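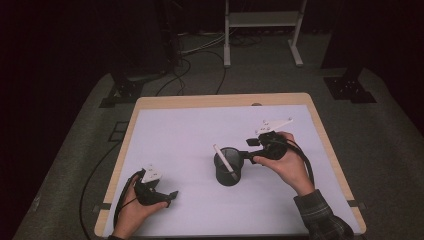 Pen cups, table sheets and the July desk reset

Filed under: Workroom, Storage

I redo the work tables every July, when the room is quiet enough to leave things in the wrong place for a few days. Most of this year's changes were small. I am writing them down mainly so that I can find the measurements next year.

The table surface

The tables are the Guvenholm model with the pale wooden border. The bare top marks easily, so I work on a white sheet held to the frame with gray metal clips, one on the left edge and one on the right, both toward the front. I tried double-sided tape first. It held well and then left residue that needed alcohol and a plastic scraper. Clips leave nothing, and the sheet comes off in a few seconds when it needs washing.

Two notes on clips. The jaw has to open wider than the border plus the sheet, so measure the border before ordering. Mine needed 16 mm. Second, set them close to the front. The front of the sheet is where forearms rest, and that is the part that creeps. The back has not moved enough to bother me.

White also shows everything. Graphite dust, eraser crumbs and the small hairs from brushes are all visible at once, and the table gets wiped more often as a result. I use a damp microfiber cloth and a drop of dish soap. Glass cleaner left streaks on this material.

The cup

I had four kinds of pen holder in the room and have cut that down to one kind, the black mesh cylinder. The model is the Bavo, and they cost me 3 dollars each. The ceramic ones were heavier and did not tip, but dust settled in the bottom and turned to paste whenever a brush went back damp. Mesh walls let air through and the cup can be rinsed under the tap.

The weakness of a mesh cup is its weight. With a single long, thin item in it, the item leans across the cup at a shallow angle and its top sticks well out past the rim. Catch that with a sleeve and the cup goes over. Two fixes worked:

A disc of cork cut to the inside diameter and pushed down flat. This adds very little weight but stops the tips from skating along the base.

A steel washer glued under the cork. This is the one that cured the tipping. Use epoxy. Hot glue let go of the washer after a week.

I also tried a foam insert with holes. It kept everything upright, but it had to come out every time the cup was cleaned and it shed.

Where the cup goes

I used to keep it in the back corner, out of the way. Marleny Inga, who shares the room on Sunday afternoons, moved it to the middle of her table and left it there, and I copied her. The middle is reachable with either hand without leaning. When a large sheet of paper comes out, the cup goes to the window ledge and then comes back.

What goes in it

Only what is used on that table. Before this I had let all the holders fill up, and when I finally emptied them onto the floor I sorted 117 items. Of those, 19 went back. The rest were dried-out markers, duplicate rulers, pencils too short to sharpen, and wooden sticks for stirring paint. I kept a few of the sticks. They are also good for pushing filling into corners and for lifting a label without touching the adhesive.

Overflow is in a Tanoli drawer unit under the window, one drawer per type. The drawers are shallow, so anything stored upright in a jar will not fit. Lay it flat.

Still open

The lamp. I have a Sivel clamp lamp that does not grip the rounded part of the border and slowly rotates toward the wall. A rubber pad improved it slightly. I may try a wooden block cut to match the profile, if I can find an offcut of the right thickness.

The sheet will also need replacing at some point. It has picked up a faint crease near the left clip, which I think comes from overtightening. I have backed both clips off a little and will check it again when the lamp is done.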